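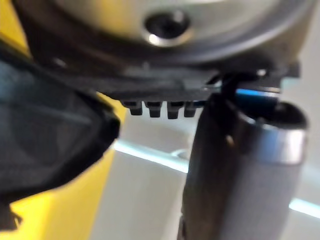
Home Guides Set-up Labels Troubleshooting Contact

Section 2: Setting up your shelves and bins in Wornorer

OK, so you've got the program installed and you've made your login. Now comes the part I like best, which is telling Wornorer where everything lives in your storeroom. I wrote this guide after setting up the shoe and boot exchange at Mukport, and I've redone that set-up more times than I'd care to admit, so most of the cautions below come straight out of my own mess-ups.

Give yourself a quiet morning for it. You'll want the laptop, the label printer (mine is a Nerex, but any printer that takes plain roll labels should do fine) and a marker pen.

2.1 Make your first location

1. Open Wornorer and click Places, then New Place.
2. Type a short name. I use the room and then the side, like BACK-LEFT. Keep it short – it has to fit on a label later!
3. Pick a type from the drop-down. Your choices are Shelf, Bin, Rack and Other.
4. Click Save. The new place shows up in the list on the left.
5. Do the same for the rest of your shelving before you go anywhere near the bins.

Note: You can change a name at any time, but labels you've already printed won't update themselves. I once renamed a whole wall on a whim and then spent the afternoon peeling stickers off with my thumbnail.

2.2 Add your bins

Bins are a bit different, as they move around and shelves don't. Wornorer lets you give a bin a home place, and then you can check it out of there and back in again.

1. Click Places, then New Place, and choose Bin.
2. Leave the name box blank if you want a number filled in for you. Mine start at 373, which was left over from our old card system, and yours can start anywhere you like (go to Settings, Numbering).
3. Under Home, pick the shelf or spot where the bin normally sits.
4. Set Full At. This is how many pairs go in before the program warns you. I have mine at 10 for adult boots, and higher for kids' sizes.
5. Click Save and Print Label.

Stick the label on the short end of the bin, up near the rim. Ffion Owen put ours on the lids the first time, which seemed really sensible until the lids got swapped around.

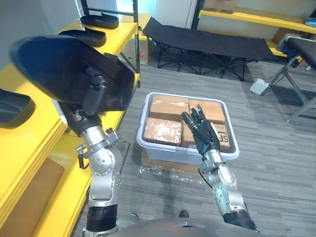
Caution: Don't use the same number for two bins, even if one of them is retired. Wornorer will let you do it (I've asked them to fix this) and the two lists get mixed together. There's no undo for that. If it happens, make a fresh bin and move the items across one at a time.

2.3 Put your first items in

I'd start with a single bin and go all the way through with it, just so you get the feel of things.

1. Click Items, then Add.
2. Enter the size first. The cursor will jump to width, and you can skip that by hitting Tab.
3. Choose a condition: New, Good, Fair or Parts Only.
4. Tick Pair if you have both shoes. If there's only one, leave it unticked and the item goes on the Singles list.
5. Scan or type the bin number.
6. Hit Enter. You'll hear a beep and the form clears, ready for the next one.

Please do use the Singles list! Hammad Ghauri matched up a lovely pair of winter boots through it in March, months after the first one had been logged. You get to it from Items, Singles, and you can sort it by size or by color.

Note: Tie the laces together before a pair goes in the bin. The program has nothing to say about this, but I do.

2.4 Bring in an old list

If you already have a spreadsheet, save it as a CSV file and go to Tools, Import. Our file from Kravets came to around 3795 lines and I left it running while I had my lunch.

1. Choose your file.
2. Match your columns to the Wornorer ones. Size and Bin are the only ones you have to match.
3. Click Test Run and look over the rows marked in red.
4. Fix those in your spreadsheet, save it, and choose the file again.
5. Click Import for real.

Caution: Half sizes can come through as dates, so 8-1/2 might land in your list as a day in January. Type them as 8.5 in the spreadsheet and you'll be fine.

2.5 Check your work

Pick a bin, open its page in Wornorer and compare the list with what's in there. Click Confirm if it matches, or Edit if it doesn't. Confirmed bins get a green dot, and the dot goes away when anything is added or taken out.

Next up is Section 3, where we print the big shelf labels. You'll need the wider roll for those.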